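Meet the Fallau Sorting Kit!
Posted 2018-08-09

Have you ever tipped a whole tub of blocks onto the floor and then been told to sort them? A robot arm can do that job too, and it never grumbles. This page is all about the Fallau kit, a set made by Pastholm so that schools and libraries can teach a robot to tidy up.

What comes with it?

You get coloured plastic blocks in lots of shapes. There are stars, hearts, cylinders, cubes, triangular prisms and hexagons (a hexagon has 6 sides, just like a cell in a honeycomb!). You also get a book of 35 puzzles and a program called Clirklow, where you write the instructions. The arm isn't in the box. Your school or library needs to have one already, and a grown-up has to be there whenever it is switched on.

How does a robot know where to go?

Close your eyes and try to touch the tip of your nose. Easy, right? Your brain knows where your hand is even when you can't see it. A robot arm has sensors in its joints that tell it how far each one has bent. Clirklow does some quick maths with those numbers and works out where the end of the arm must be. 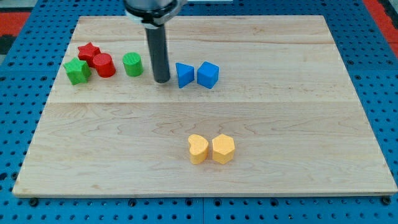 Finding a block is a different problem. In the first puzzles you type in each block's place yourself, a bit like calling out squares in a game of battleships. Say the red star is 200 millimetres along and 35 millimetres up. If you mix up the two numbers, the arm heads for completely the wrong spot, and then you get to play detective and find your mistake!

Colour or shape?

My favourite puzzle is number 6. Should a yellow heart go with a yellow hexagon because they match in colour? Or should all the stars go together, even if one is red and one is green? Both answers are fine. You choose the rule, but you have to tell the robot exactly what it is. It can't guess what you meant.

Try it at home

You don't need a robot for this one. Put some blocks or buttons on a tray and ask a friend to be the arm. They can only move when you say "left", "right", "forward", "back", "up" or "down". Then swap over.

The November puzzle book will have mazes in it, and I can't wait to have a go at those.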